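Prandlow changes deposit rules for reusable food containers

Sep 1, 2021

Prandlow's reusable container scheme moves to a single flat deposit this month, replacing the three-tier system in use at its town shops. The operator, Fakine, published the revised terms this morning.

Under the old terms, the deposit depended on the volume of the container. Shops had to weigh or measure each item at return, and disputed refunds were passed to the Fakine office for manual correction. The operator logged 1,550 such corrections in the last accounting year.

The flat deposit applies to all lidded containers issued by participating shops. A container and its lid are treated as one unit. Lids returned alone are accepted for recycling but carry no refund. Containers issued before the change keep their original deposit value for 100 days, after which the flat rate applies.

Returns can be made at any participating shop, including the Jalby market hall, which joined the scheme in the spring. Refunds to a card are posted within 24 hours. Cash refunds are paid at the counter, up to a limit of 30 containers per visit — larger returns must go through the Onsri depot, where an appointment is needed.

Fakine has also revised its cleaning standard. Shops must now inspect the lid seal and the base of each container before reissue, and withdraw any item with visible cracks. Withdrawn items are sent to Onsri and credited to the shop at the end of the month.

A yellow-lidded container with a light blue body, on a white tabletop with a wooden cabinet to the right

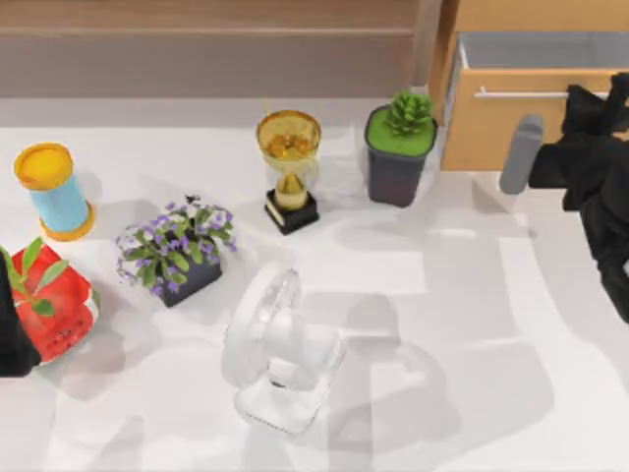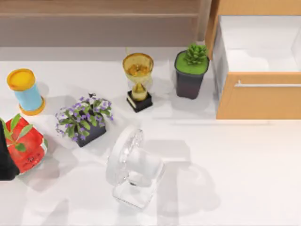 Can a container be returned to a shop other than the one that issued it?

Any participating shop must accept it and refund the full deposit, provided the lid is included and the container is empty.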